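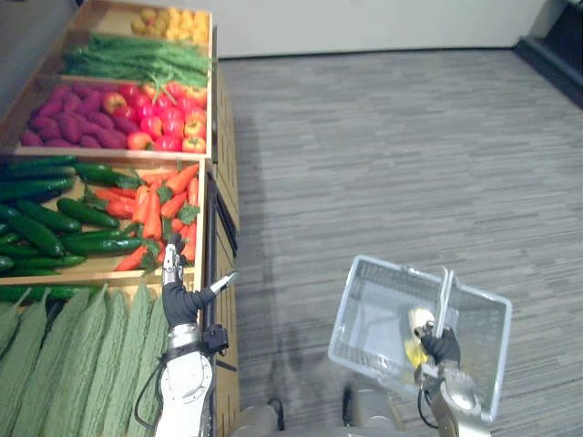
Hardware Desk
Home Reviews Laptops Storage Printers Archive

Review: Justlow J5 compact desktop
5 min read

Nadstead has supplied small desktop computers to offices and public libraries for several years, and the Justlow J5 is its first model offered to individual buyers. The review unit was provided by the distributor, Zarnura, and was returned at the end of testing. Neither company saw this text before publication.

The J5 is sold in a single configuration. Memory sits in two standard slots and can be replaced by the owner. The main drive can also be replaced, although the screw that holds it is very small and Nadstead does not include a spare. A second drive bay is present but arrives without its cable, which must be ordered separately. This omission was noted in our review of the previous office model and has not been corrected.

Setup

The machine was ready for use after one restart. Nadstead installs a support program named Patrício, which checks for firmware updates and reports the condition of the drive. It can be removed without affecting the computer. Eduardo Loureiro, who carried out the setup, recorded that the program asked for an email address twice and accepted a blank entry on both occasions. The printed guide is brief and clear, except for the page on wireless settings, which refers to a menu that no longer exists.

Performance

The desktop was used for ordinary office work over the whole of April. Large spreadsheets opened promptly, video calls ran without interruption, and two monitors were driven at 60 hertz with no visible fault. Copying a folder of 200 gigabytes to an external drive slowed noticeably in its second half, when the case had become warm to the touch. Beatriz Rocha repeated the copy with the machine standing upright in its bracket – the position the manual recommends – and the slowdown came later and was less marked.

The fan is quiet in normal use. Under a sustained load it produces a thin, steady tone that two of our four testers found distracting and the others did not notice until it was mentioned. No setting is provided to limit fan speed. Nadstead informed us that such a setting is under consideration and gave no schedule.

Connections

There are five USB ports, of which only one is on the front. The front port sits close to the power button, and a wide memory stick will cover part of it. Custódio Sequeira switched the computer off by accident in this way during the first morning of testing. Wired networking performed as expected. Wireless reception was acceptable in the same room and weaker than that of our reference laptop at the far end of the corridor.

Support and warranty

Two questions were sent to the support desk under a private name. The first, concerning the missing cable, was answered the same afternoon with a correct part number. The second, concerning sleep mode, received a standard reply that did not address the problem. A later firmware update resolved it.

Assessment

The J5 scores 71 out of 100. It is suitable for home offices and small workplaces where the computer will be left in one place and opened occasionally for repair or expansion. Buyers who regularly move large files should consider a model with better cooling. Those who intend to fit a second drive should order the cable at the time of purchase.

Testing: Beatriz Rocha, Eduardo Loureiro, Cristóvão Morais, Custódio Sequeira
Editing: Callum Ogilvie

Contact | Copyright Hardware Desk | Back to top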